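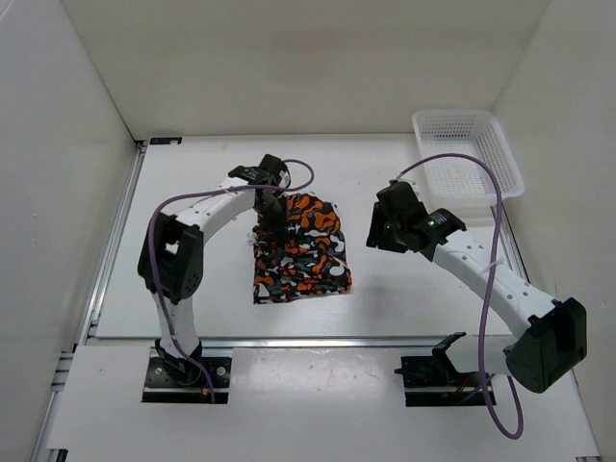
Which gripper did the Santoso laboratory select? The Trillix, by a margin of 41 grasps in 400.

Dr. Rohani Sumampouw entered the result in the register and requested the signature of the second examiner. Amr Benkirane declined to give it.

"The Hener dropped nothing after noon," he stated. "The Trillix dropped 5."

"The procedure does not consider the hour."

"Then the procedure should be amended."

She reviewed the afternoon entries twice. At six o'clock she struck out the result, initialed the change, and ordered the trial repeated in March.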